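Print this page | E-mail this page

Why Are Cardboard Boxes So Strong?
By Orsolya Kerekes
Posted in May

Cardboard is paper. You can rip paper with two fingers! So how can a box made of paper hold a whole heap of stuff from the back of a closet, and then hold another heap on top of that? Let's find out, because the answer is hiding inside the walls of the box.

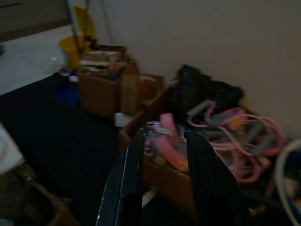
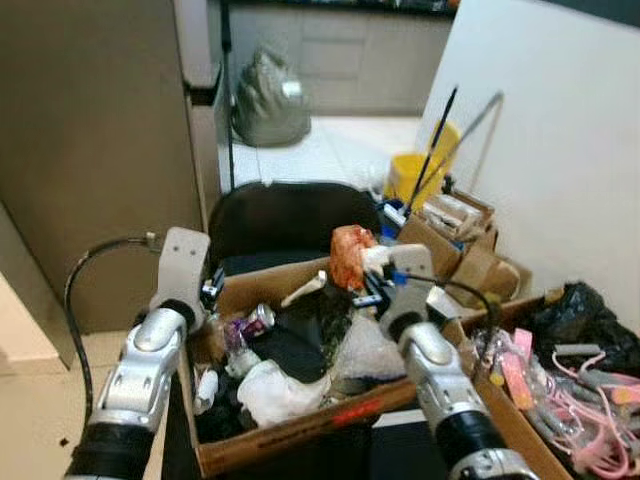 Open cardboard boxes, packed with all sorts of things.

Find a box at home and look very closely at the edge of one flap. See the wavy line in the middle? That wave is paper too. It is squeezed between two flat sheets and glued to both of them. The flat sheets are called liners and the wavy part is called the fluting. All three together make corrugated cardboard. (Say it out loud: KOR-uh-gay-ted. It's a great word!)

Each little wave is a tiny arch, like the arch under a stone bridge. When you push down on an arch, the push travels along the curve and spreads out to both sides. One paper arch is weak, but a box has lots and lots of them standing shoulder to shoulder. The waves also leave pockets of air in between, so the box stays light and can take a small bump.

Try it yourself

You need two sheets of paper, two books the same height, and some coins.

Set the books a little way apart and lay one flat sheet across the gap. Put coins on it one at a time. It sags pretty fast, doesn't it? Now fold the other sheet back and forth like a fan, lay it across the gap with the folds running from book to book, and try again. My neighbor Irén Bozsik tried this with her class, and their best fan bridge held 21 coins before it tipped over!

What makes a box weak?

Water is the big one. Wet paper fibers let go of each other and the waves go soft, so keep boxes off a damp floor. Squashing is bad too. Once the waves are crushed flat they don't spring back very well, and that part of the box will always bend more easily.

When you pack a box, put heavy things at the bottom and soft, light things on top. Bubble wrap and crumpled paper are good for filling gaps. And if the flaps won't close, don't sit on them! Get a second box.

Empty boxes can be flattened and recycled into new paper, but there's no rush. Build a fort first.

Print this page | E-mail this page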